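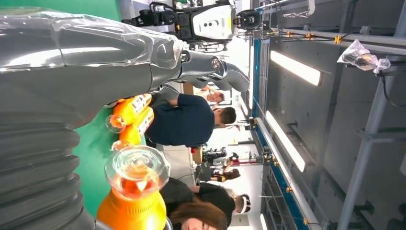
机械臂夹爪下方的两只橙黄色瓶子

# 学生作品的去留，应当写进学校的制度

2月11日

格鲁尔茨特德各校的美术教室在学期末都要清理一次。陶坯、版画、拼贴和尚未完成的石膏件从架子上取下，一部分由学生带回家，一部分进入走廊展柜，其余的装袋运走。清理本身无可厚非，教室面积有限，下学期的课仍要开。值得讨论的是，决定哪些作品留下、哪些作品丢弃的标准，至今在多数学校没有成文规定，通常由任课教师在放假前的几个下午里独自裁量。

梅茨卡学校去年12月的一次清点，为这一问题提供了可供参考的数字。该校储藏室内存有学生作品3,000件，其中附有姓名、年级和课题名称的占少数，许多作品的作者早已毕业。学校既无法归还，也不便处置，储藏室因而多年不能作他用。保管本意在于尊重学生的劳动，缺少登记的保管却使作品与作者脱离了关系。

笔者认为，学校应当将学生作品的登记、归还、留存与处置列为美术课程管理的组成部分，由校方颁布统一办法，并在开学时告知学生和家长。

首先是归属问题。学生在课堂上使用学校提供的颜料、纸张和泥料完成作品，材料费用由学校承担，有的学校据此推定作品归校方所有。这一推定在实务中很少受到质疑，在教育上却站不住脚。一件作品的材料成本往往微不足道，它的价值主要来自学生投入的判断与时间。合理的做法是确认作品归学生所有，学校如需展出、留存或用于印刷品，应当事先取得学生及其监护人的同意，并写明期限。期限届满，作品应予归还。

其次是留存标准。现行做法偏重完成度高、外观整齐的作品，展柜里陈列的多为此类。久而久之，低年级学生容易形成一种印象，即只有好看的东西才配留下。素描本里的涂改、第一次上釉失败的杯子、构图推翻重来的三稿水彩，对于了解一个学生如何学习，常常比成品更有说明力。鲁道夫式的天才故事不应成为选件的依据，普通学生从秋季到春季的变化同样值得保存。建议各校在留存目录中为过程性材料单列一类，并由学生本人参与挑选，写一两句说明。

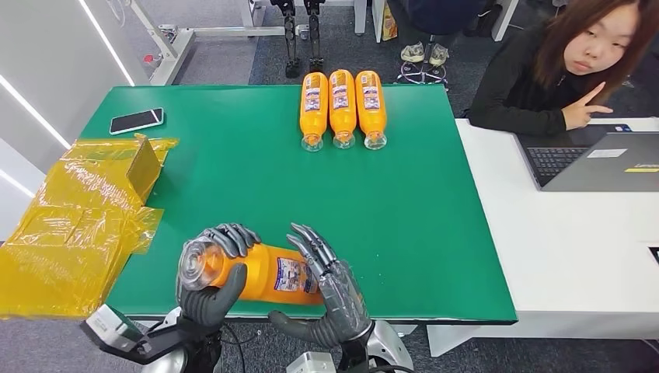
朱迪特·巴雷托来信表示不同意见。她写道：“我教过的班级里，孩子们最不愿意别人翻看的就是草稿。你们把过程稿列入留存目录，等于告诉他们，连试错也要交给学校看。另外，登记表由谁来填？一个教师带12个班，每件作品多写一行字，就是整整几个下午。”

这两点意见都有分量。关于前者，笔者同意过程稿的留存必须以学生自愿为前提，学生有权将素描本中的任何一页撤回，教师不应追问缘由。评分与留存也应当分开，未提交过程稿的学生不因此失分。关于后者，登记的负担确实不能全部压在任课教师身上。可行的办法是把登记纳入课堂：每个单元的最后一节课留出时间，由学生自行填写标签，写明姓名、课题、材料以及希望作品归还、展出还是重复利用。标签用语应当简短，低年级可以用勾选代替书写。教师只需抽查，无须代填。

还有一种主张，认为数字存档可以解决全部问题，拍照之后实物即可处置。平面作品拍摄存档确有便利，家长也容易接受。然而陶艺、编织和装置类作业依赖体量与触感，一张照片难以代替。学生几年之后重新拿起自己捏的泥碗，能够感到它的重量和指痕，屏幕上的图像不具备这种条件。数字存档应当作为登记的辅助手段，不宜成为提前清空架子的理由。存档图像的保存地点、查阅权限和删除程序，也须在办法中一并规定。 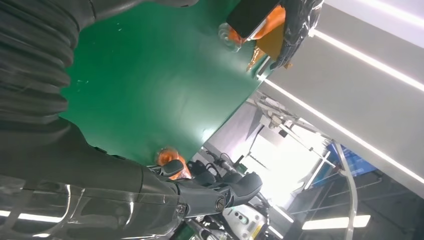 经费方面的顾虑同样应当正面回应。统一的标签、无酸纸夹和分层架并不昂贵，每班每学年100元的专项额度，足以覆盖标签与纸夹。分层架属于一次性投入，可以与教室例行维修合并采购。相比之下，长期占用一间储藏室的代价更高，只是这项代价从不出现在任何一张报表上。卡里略中学在整理旧作之后，将腾出的房间改作版画工作间，单次课延长至70分钟，学生得以在一节课内完成制版与试印。这一改动对课程质量的影响，远超过整理工作所耗费的人力。

对于无人领取的作品，办法应当规定公告期和处置顺序。公告期内，学校以书面形式通知毕业生家庭，联系方式失效的，在校门公告栏张贴目录。公告期满，能够重复利用的材料优先回到课堂，例如未经烧制的陶坯可以加水回泥，厚纸板可以裁作衬底。不能利用的部分，由两名以上教职员工共同核对后处置，并保留记录。处置应避开学生在校时间。孩子在垃圾桶里看到自己的画，对他日后是否愿意再动笔，可能产生相当长久的影响，学校对此应有足够的审慎。

展示空间的分配也与去留问题相关。许多学校的展柜一年只更换一次，能够入选的学生十分有限，大量作品在架子上等待，最终错过归还的时机。缩短展期、增加轮换，可以让更多作品先与同学和家长见面，再由学生带走。展柜旁应当标明展期结束的日期和领取地点，展期结束后作品随即进入归还程序，不再退回储藏室。

办法的制定应当听取美术教师的意见，也应当听取学生的意见。高年级学生完全有能力讨论留存标准，这种讨论本身就涉及审美判断、所有权和公共空间的使用，可以列为一个教学单元。建议各校在下一学年开学前公布试行文本，试行一年后根据登记记录加以修订。在文本公布之前，各校至少应当从本学期起停止接收没有标签的作品入库，并为现有库存编制一份可供家长查阅的清单。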